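Notebook – May, dye bench, page 52

Second madder batch out of the Lulledach pot at 14:20. 400 g wool, alum as before, water from the rain butt this time. Colour is browner than Ingvild's swatch, though the light was poor by the door. Noémie thinks the pot got too hot in the last hour. Thermometer needs checking.

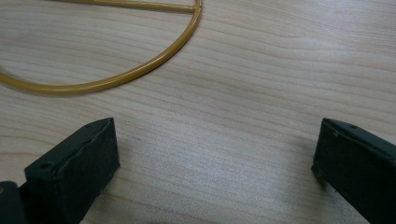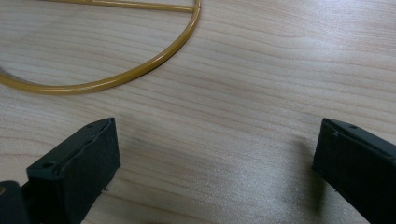
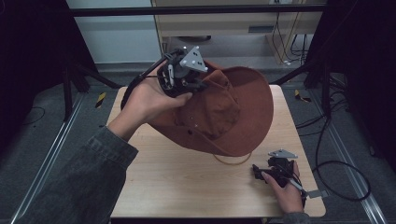 Rinse took 720 ml of vinegar in total, more than I'd planned. Skeins 3 and 4 are patchy near the ties – tie looser next time.

To do: ask Nahom for the Calano recipe, weigh what's left of the madder, order more alum. Iñaki wants the big pot back by the end of the month. Ewan has the lid.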